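Why did my Borka stop in the middle of a job with the gripper closed?

First of all, please don't worry, you are in good company! Nearly every letter we get about the Borka is some version of this one. The arm has a grip guard, and when the fingers feel more pull than they expect, the guard holds everything still until a person comes over and has a look. With soft, bendy things like tubing it can be a bit jumpy, especially if one end has snagged on something across the room.
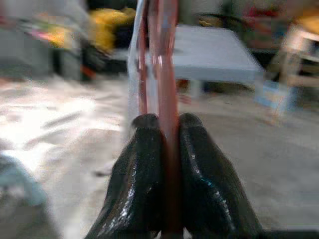
So before you press anything, follow the item along in both directions and free whatever is caught. Keep your own fingers well away from the tips while you do it. Then hold the release button for two seconds, with your other hand supporting the item.

It let go, but now it shows fault 17. Is it broken?

Probably not. Fault 17 means the fingers didn't get back to their fully open spot. Switch off at the wall, wipe the fingers with a soft dry cloth, and start up again. If it comes back twice in one day, stop using the arm and write to Garnet McIntyre on our Fairweather desk, who would much prefer a needless note to a pinched hand.

Do the fingers wear out?

They do, slowly. We suggest a new pair every 2,000 hours, though one well-loved Borka came in with 2,674 on the clock.

Virerard Home Robotics | Contact us | Copyright Virerard, all rights reserved | Back to top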